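Was steckt in einem Computer?
Wakum Kinderlexikon, Bereich Technik

Ein Computer besteht aus vielen Bauteilen. Jedes Bauteil hat eine eigene Aufgabe. Das Gehäuse hält die Teile zusammen und schützt sie vor Staub und Stößen. Wer ein Gehäuse öffnen will, schaltet das Gerät vorher aus und zieht den Netzstecker. Kinder machen das nur zusammen mit einem Erwachsenen.

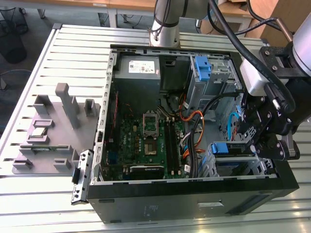 Das Netzteil versorgt alle anderen Teile mit Strom. Aus der Steckdose kommt Wechselstrom mit hoher Spannung. Das Netzteil macht daraus Gleichstrom mit niedriger Spannung, zum Beispiel 12 Volt. Am liegenden Gehäuse ist es der dunkelgraue Kasten mit dem weißen Schild. Die Kabel haben verschiedene Farben: Gelb steht meistens für 12 Volt, Orange für 3,3 Volt, Schwarz für die Masse, also die Rückleitung. Das Netzteil selbst wird nie aufgeschraubt. In ihm kann auch ohne Stecker noch eine gefährliche Spannung vorhanden sein.

Die Festplatte

Auf der Festplatte werden Daten dauerhaft gespeichert. Sie bleiben dort, auch wenn der Computer ausgeschaltet ist. Eine Festplatte mit 2000 Gigabyte bietet Platz für sehr viele Fotos, Filme und Spiele.

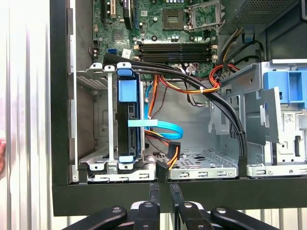

In einer magnetischen Festplatte drehen sich runde Scheiben. Ein kleiner Arm mit einem Schreib-Lese-Kopf bewegt sich knapp über ihrer Oberfläche. Starke Stöße können die Scheiben beschädigen, deshalb braucht die Festplatte einen festen Platz. Sie sitzt hier in einem blauen Kunststoffrahmen, und der Rahmen steckt in einem Käfig aus Metall. Über das hellblaue SATA-Kabel laufen die Daten. Der Strom kommt über ein zweites Kabel.

Ausbauen und ablegen

Ausgebaute Teile werden einzeln abgelegt, am besten in einer Halterung. Man fasst sie an den Rändern an. Die Kontakte berührt man nicht. Statische Elektrizität, die man vom Pulloverausziehen kennt, kann Chips zerstören. Vor der Arbeit muss man sich deshalb entladen, etwa mit einem Erdungsarmband.

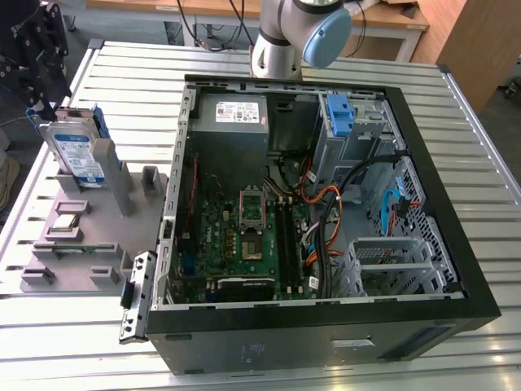

Farzana Khondokar fragt, ob eine Festplatte ihre Daten verliert, wenn man sie ausbaut. Nein. Die Daten sind magnetisch gespeichert und brauchen keinen Strom. Anders ist es beim Arbeitsspeicher: Er vergisst alles, sobald der Strom fehlt.

Prozessor und Hauptplatine

Der Prozessor führt die Rechenbefehle aus. Er liegt in einem Sockel auf der Hauptplatine. Ein Metallrahmen mit Hebel drückt ihn auf die Kontakte. Die Hauptplatine verbindet den Prozessor mit dem Arbeitsspeicher, den Laufwerken und den Steckkarten. Der Arbeitsspeicher kommt in lange, schmale Steckplätze mit Klammern an den Enden.

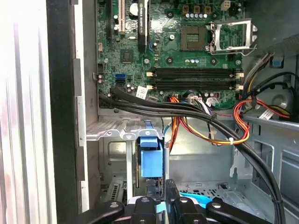 Hauptplatine mit leerem Prozessorsockel und Grafikkarte

Die Grafikkarte berechnet das Bild für den Monitor. Manche Computer haben keine eigene Grafikkarte. Bei ihnen übernimmt meist ein Teil des Prozessors diese Aufgabe.

Wörter zum Merken
Masse: gemeinsame Rückleitung für den Strom
Sockel: Halterung für den Prozessor
SATA: Anschluss für Festplatten und andere Laufwerke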